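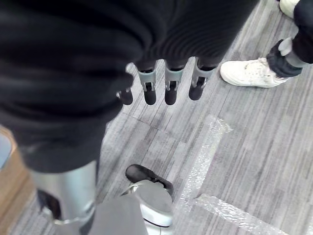

1 min read

Plonaten shelving, a review by Lilla Bodnár

We bought two of these units in March for our packing room, and I wanted to use them for some time before giving an opinion. The shelves are yellow and the frame is black metal, with cross-bracing.

The assembly took me 23 minutes for the first unit. The instruction sheet has only drawings, and the one for the bracing is too small to read well. My colleague Kornél built the second unit without the sheet and he was faster than me.

What I like most is the color. Small dark parts are easy to find on yellow, and in the evening this makes a difference to my eyes. With our old gray shelves I was always searching with my hand.

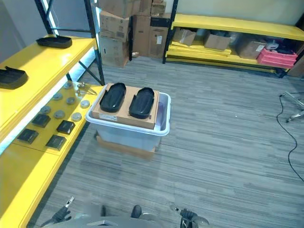 Trays on the upper shelf, discs and square blocks on the lower one. The second unit is by the wall.

I am less happy with the height of the lower shelf. For boxes it is good, but for sorting small parts I must bend down, and after one hour my back complains. I would pay a little more for a third level in between.
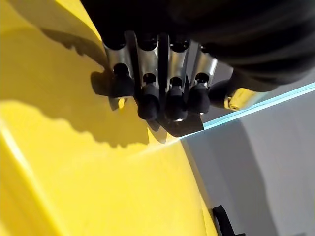 Bright teal line along the edge of the yellow surface.

For cleaning I use a damp cloth and no soap. So far I see no scratches on ours. I give 4 stars of 5, and I would buy it again for storage, but for a sorting place I would look for something higher.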